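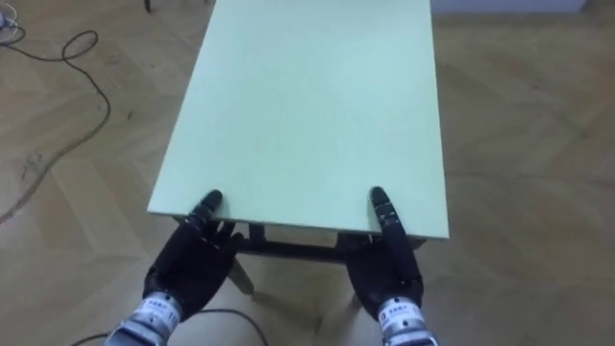 Fig. 1. Pale mint-green table top, matte finish.

Week 4 handout: Why colors look different at home

Okay, so last week I ran out of time just when we got to the good part, which was metamerism. Big word, simple idea! Two paints can match perfectly under one light and clash under another. Your eye only has three kinds of color sensor, so very different mixes of light can end up looking the same to you.

Pale greens are my favorite troublemakers. Add a touch of yellow lamp light and mint slides toward cream. Put it next to a strong red and it suddenly looks much greener (that's simultaneous contrast, see your notes from week 2).

Finish matters too. Gloss bounces the lamp straight back at you and washes out the color, while matte scatters light all over the place — so it looks softer, and you get fewer hot spots.

For homework, take the Vuorinen swatch book home. There are 77 chips in it and you only need 11, so please don't do the whole thing like somebody did last term. Look at each chip by a window at noon, then under your kitchen light, and write down what you'd call the color both times. Don't peek at the printed names.

Reading: the Edari packet, first chapter. Skip the part on dyes, we'll do that in May.

One more thing — the wavelength chart starts at 400 nanometers, on the violet end. Several of you had it upside down on the quiz.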